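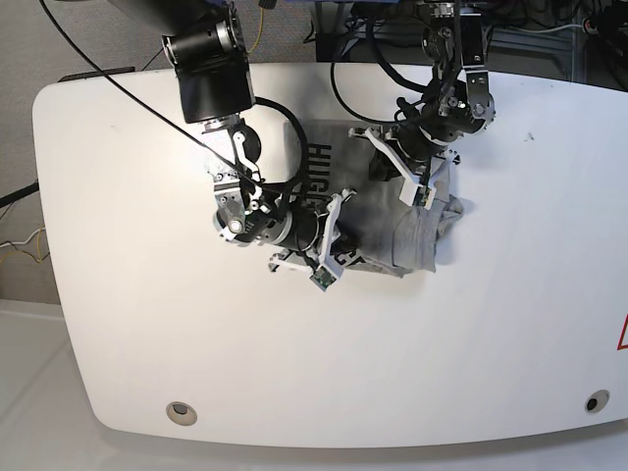
Where Do Our Clothes Go? A report on the swap rail

Nandi Radebe, with Leidy Quintero and Jairo Palomino

Our module asked us to pick something people throw away and follow it for a term. Leidy wanted food, Jairo wanted phones, and I wanted clothes, mostly as I'd just cleared out my wardrobe and felt terrible about the size of the pile. Clothes won two to one (sorry Jairo).

We started with a survey, which went round the halls by email and on paper in the laundry room. We had 80 replies. The question we cared about most was what people did with the last thing they stopped wearing, and 39 of them said it was still in a drawer. I laughed when I read that, then went home and looked in my own drawers and stopped laughing. The rest was a mix of charity shops, younger cousins, the bin, and one person who said "became a duster", which Leidy thinks should count as the best answer.

I should say our survey wasn't perfect. We asked what people "usually" spend on a top and forgot to say per month or per top, so those answers are useless and I've left them out. We also wrote the whole thing in English first and only translated it into Spanish after Eliécer Rivadeneyra pointed out that half his corridor would find that easier. He checked our Spanish too, and changed quite a lot of it.

The second part was the swap rail. We borrowed a rail from the drama store and put it in the common room for the whole of March, with a sign saying bring one, take one. The first week was very quiet! Three scarves and a waistcoat. Then somebody left a really nice green raincoat and word got about, and by the end of the month we were having to fold things into a box underneath as there weren't enough hangers. Jumpers went fast. T-shirts hardly moved at all – everybody has too many already, and the ones with event names on the front just sat there. I had expected jeans to be popular but sizes make them a pain to swap, and there was nowhere to try them on.

We also ran a mending evening. Benoît Leclerc, our tutor, can darn (he learnt from an aunt) and he showed us how to close a hole in a sock without leaving a lump in the heel. Mine has a lump in the heel. People stayed until ten at night, much later than we'd booked the room for, and Jairo sewed a button on so tightly that it wouldn't go through its hole.

What I'd change: more hangers, a mirror, and a notebook tied to the rail. We relied on remembering what came and went, so this report can't give proper totals for the swaps and we lost marks for that in the draft. Leidy would also like to ask people again in July whether they've worn the thing they took, but half of them will have gone home by then.

The rail has gone back to the drama store. There's still a box of leftover T-shirts under my desk if anyone wants them, mostly medium.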